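Wotden Chores: Pill Bottle Set
README, last touched 31st January

What this is

Episodes of robot arms trying to do one small household job: pick up a prescription bottle, get the cap off, tip out the right number of pills, put the cap back. People manage it half asleep. We wanted to know how far off the machines are, and the short answer is far enough that you should keep your own thumbs in shape.

The set holds 219 episodes. It is the second release from Wotden; the first was towel folding, which went better than expected and gave everyone the wrong idea.

Why pill bottles

They are light, slick and see-through, and depth sensors treat them as a rumor. The cap needs a grip and a twist or a thumb, depending on the bottle, and the bottle would like to come along for the ride. Color varies between bottles, and so does the number of pills inside. A policy that learns "grab the orange one" will have a bad day when the pharmacy switches to pink.

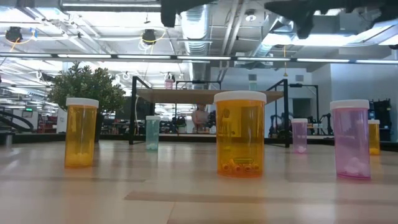
Grovano wrote back after the first draft of this card to say that a home robot has no business opening anything, that fetching the bottle and handing it over would already be worth paying for, and could we please split the labels so fetch and open are scored apart. We did. Fetch looks respectable now. Open does not.

Labels

fetch: bottle lifted and set down upright inside the target zone
open: cap fully off, bottle still standing
pour: pills on the tray, count recorded
close: cap seated, checked by hand

A failed step ends the episode. There is therefore a lot of fetch and very little close. If you plan to train on close alone, our sympathies.

Known problems

Shiny tabletops throw colored reflections, and the Harkorum baseline has reached for one more than once – with great confidence.
Time limit is 100 seconds per episode. Raising it mostly bought longer failures.
The gripper pads were changed partway through. See the pads column.
Wiriya loader versions before 2 read the pour count as text.

Not for

Anything involving a real patient. Dispensing medicine is a solved problem for people with a kitchen table and a weekly organizer, and this data won't change that by next January.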